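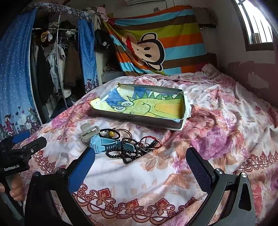
About us

Uswood is an independent travel company that books holidays in small guest houses and family-run hotels. We started with one desk at the back of a stationery shop and a telephone line we shared with the shop. We now have a proper office, a team on the phones six days a week and 206 places to stay on our list.

We sell to the public and, through our trade arm, to other travel agents. This page explains who we are, what we sell and how the different parts of the business fit together.

How we began

The company was set up to book walking and touring holidays for people who did not want a large hotel. Our first brochure was a folded sheet with eleven guest houses on it, all of which we had stayed in ourselves. Customers rang up, we rang the owner, and the owner wrote the booking in a diary. A confirmation went out by second-class post.

That worked for a good while. By the time the list had passed fifty places, the diary method was causing double bookings in the summer, and we paid for a reservations system. The first one was not very good. The second is the one we still use, with a fair amount of patching.

We moved out of the stationery shop when the owner retired, and took the first floor of Burkus House, where we still are. The ground floor is a dentist. Customers are welcome to call in, but please ring first, as the street door is kept locked after four o'clock.

What we sell

Most of our bookings are for stays of between four and ten nights. You can book a single place, or we can put together a tour with several stops and arrange the transport between them. We sell:

Guest house and small hotel stays
Self-drive tours
Rail tours, with seats reserved where the operator allows it
Walking holidays with bags moved on for you
Family rooms and linked rooms in school holidays

We do not sell cruises or package flights. If you want a flight with your holiday, we can tell you which airports are most useful, and you book the flight yourself with the airline. We looked at selling flights again in 2019 and decided against it.

Our largest guest house on the list has 49 rooms. Very few are that size. Most have fewer than a dozen, and that means the popular weeks go early. We open bookings for the following year in September, and returning customers are sent the dates first.

How a place gets on the list

Owners can apply to us, and we also go looking. Either way, a member of staff stays for at least one night and pays the normal rate. They fill in a standard form covering the room, the bed and bedding, the bathroom, breakfast, noise, parking and access. The form is four pages long and has been changed many times. The question about kettles was added after a complaint and has stayed in.

If the report is good, we agree a contract for one season. Contracts are renewed yearly after that, and each place is visited again every 3 years, or sooner if customers tell us something has slipped. We remove a few places every year. Some have changed hands, some have put their prices up beyond what we think is fair, and some simply want to stop taking guests.

We ask owners to be plain about what they offer. If a room is over the kitchen, our listing says so. If the stairs are steep, the listing gives the number of steps.
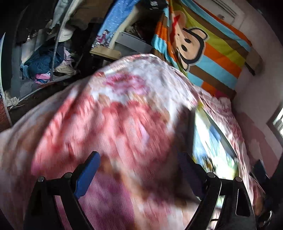
Floral bedding in pink and white.

Bonsu, our trade arm

Bonsu is the name we use when we deal with other travel agents. It has its own phone number and its own small team, and it offers the same places to stay at the same prices. Agents earn commission on each booking, paid at the end of the month in which the customer travels.

Agents who are new to us can ask for a login by filling in the trade form. We will want to see proof of trading and a business address. Logins are normally set up within two working days. We run training by video call once a month, and agents with a group to place should ring and not use the online system, which only copes with up to four rooms at a time.

Potemov Tours

We took over Potemov Tours when its founders wanted to retire. It was a small rail touring business with a loyal set of customers, many of whom had been travelling with it for 20 years. We kept the name, the booking line and most of the routes. The brochure is still printed on paper, and we have no plans to change that.

Customers who booked with Potemov Tours before the takeover have all had their details moved across. If you have an old credit note, it is still good. Send us the number printed on the back and we will add it to your account.

Your money

Customer payments are held in a separate account until you have come home from your holiday. We pay owners after your stay. Deposits are a fifth of the total, with the balance due eight weeks before travel. Full booking conditions are sent with every quote — please read the part on cancellations before you pay.

Working for us

Most jobs here are in reservations. We also take on extra people for the busy months, usually from the end of winter. Part-time hours are available and some roles can be done from home for part of the week. Vacancies are listed on our jobs page when we have them, and we reply to everyone who applies. We do not keep CVs on file.

Contact

The office is open Monday to Friday from nine until half past five, and on Saturdays from ten until two. We are closed on bank holidays. If you are already on holiday and have a problem, use the out-of-hours number on your confirmation — it is answered by our own staff.

Page last updated: Tuesday, March 29, 2022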